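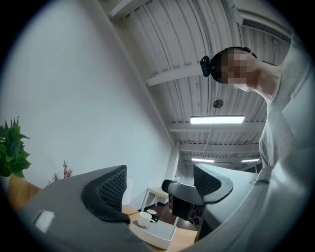

The Romby office takes up the upper floor of the Evden building, 2,256 square feet under a metal roof deck. Fit-out ran through September and the room has been in daily use since. The brief from the tenant asked for a plain white shell, wood furniture, and no suspended ceiling. Drinks are allowed at the desks on condition that they stay on a tray, as with the white mug here. The tray is shallow and rectangular, and one was issued with each desk.

The notes below are grouped by part of the room. Work on the shell came first and furniture second.

Ceiling
White corrugated metal panels, left exposed. The old acoustic tile and its grid were taken out in the first week, along with 137 hangers that had to be cut by hand. Panels were washed, spot-primed, and repainted in flat white.

Ribs were kept free of conduit wherever the existing routes allowed. New cable runs go down the walls in the corners.

Wall
One long plain wall without shelves, hooks, or pinboards. It was skimmed twice. The second coat was needed where the former partition had been tied in, and the joint still shows slightly in low afternoon sun.

Paint is a washable matte in white. Touch-up stock is in the utility closet, marked with the room number and the date of opening.

Pillar
White, at the far end, where the wall meets the ceiling. The tenant asked about removing it and the answer was no. Same paint as the wall.

Floor
Dark brown, carried through under all furniture with no change of material at the desks. The color was picked to hide scuffs from chair casters. It shows dust more than the sample did and is swept daily instead of every second day.

Desks
Light wood tops from Skukmont, 13 in total. The finish is a hard wax oil. It marks if a hot cup is left directly on the surface overnight, and two tops were re-oiled in the first month before the trays came in.

Tops are wiped with a damp cloth and dried right away. No spray polish. Re-oiling is planned once a year, by row, over a weekend.

Trays
White, with a low rim. The size was set by the narrowest free strip on a fully loaded desk, between keyboard and monitor foot. A mug fits with its handle turned to the side and leaves room for a second cup.

Trays go back to the kitchen on Fridays for washing. Spares are on the second shelf, left of the sink.

Side table
Small, white, thin legs. It stands in front of the wall and is the landing spot for mail and samples. Rated for light loads only. The printer was placed on it for one day and then moved.

Leg levelers were added after delivery. The floor drops a little toward that wall.

Cabinet
Wood, in a warm orange tone. It came with the tenant from the previous address and was the one piece of old furniture kept. Hinges were replaced with a Yeon soft-close set and the back panel was refitted square.

The color does not match the desks and no attempt was made to stain it. Contents are paper stock, spare lamps, and the label printer.

Plants
One leafy green plant in a pot, broad pointed leaves, with dried reddish-brown branches next to it. The live plant gets water on Mondays. A saucer with a felt base protects the wood.

The dried branches need nothing except dusting, done with a soft brush and the window shut. They shed for the first few weeks and then stopped.

Open items
As of Thursday, January 2, 2025, 4 items remain on the list. The corner conduit by the pillar needs a second coat. One desk top has a hairline check at the cable cutout and is being watched through the heating season. The thermostat reads two degrees high. Replacement feet for the side table are on back order from Skukmont.

Room dimensions and the paint schedule are on the Evden building page, under Upper Floor.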